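1/ ok thread about what I learned moving my mom's choir archive off one dying desktop. 37 years of recordings. long, sorry, typing this between loads of laundry

2/ background. mom sang alto in a community choir in Durnness from before I was born. somebody taped every concert. then the tapes got turned into files by a guy with a lot of patience (Szabolcs Hegedűs, if you're reading, you're a saint) and all the files went on ONE computer. in a closet. next to the water heater

3/ no second copy. I asked. "it's on the computer." yes mom

4/ so in August it starts shutting itself off. ten minutes, gone. twenty minutes, gone. I get the phone call during dinner

5/ first thing I did was wrong. kept turning it back on to "see if it was better." don't do that. if a machine is sick and has your only copy, leave it OFF until you know where the files are going

6/ second thing was right. pulled the drive, put it in a cheap enclosure, plugged it into my laptop. everything there. I sat on the kitchen floor for a bit

7/ desktop itself is a separate saga. old Dell. got as far as the processor and its socket and I have opinions about tiny pins now 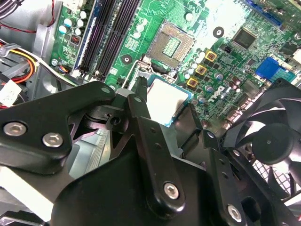
8/ ANYWAY the files. this is the part that took the whole summer

9/ file names. oh my god the file names. "concert good one.wav". "concert good one 2.wav". "USE THIS". "USE THIS old". a folder called Ngozi that had nothing of Ngozi Babalola's in it, just the 200 page scan of a hymnal

10/ what I ended up doing — year first, then place, then piece. 1994 Durnness Evening Hymn. that's it. no initials, no "final." sorts itself

11/ for the ones with no date I played them down the phone to Hauwa Garba, who sang soprano the entire time and can place a concert by who is coughing. not joking. "oh that's the winter Bello had bronchitis." Bello Nnaji confirmed, a bit offended

12/ lesson: ask people NOW. I have three recordings where the only person who would've known has died. they're in a folder called unknown and they'll probaly stay there

13/ write down who told you what. I didn't at first. then two people gave me different years for the same Messiah and I couldn't remember who said which. now there's a plain text file in every folder. dull. works

14/ do not clean up the sound on the originals. I wanted to so bad. hiss, hum, chairs. make a copy, mess with the copy, leave the first one alone. a tenor wrote to me about the chairs, he LIKES the chairs, that was the old hall with the wood floor

15/ copies. there are three now. one at my place, one at Tobiloba Anozie's because he lives two hours away and nothing bad will hit both of us the same day, one online. mom has a little drive too but I'm not counting it, it lives in her purse

16/ someone will ask about cost. two drives, the enclosure, the online thing monthly. less than I spent on takeout while doing this

17/ things that ate time I didn't expect: programs. paper ones. four shoeboxes. phone camera by a window, overcast day, put them flat on a dark towel. don't use the flash, the shiny covers go white

18/ also spelling of names. check with the actual person or their kids. the programs got half of them wrong and I'd been copying the mistakes over for weeks before a daughter very politely emailed me

19/ best find. rehearsal tape, no label. forty minutes of a director yelling about vowels and then at the very end my mom laughing, she's younger than me. had to stop for the night

20/ played it for her Wednesday. she said "I sound like your aunt" and then asked if I'd eaten

21/ still to do: the last shoebox, the unknown folder, an index people can acutally search. if you sang in Durnness and have tapes in an attic pls message me. I'll pay postage

22/ dryer's buzzing. go copy your stuff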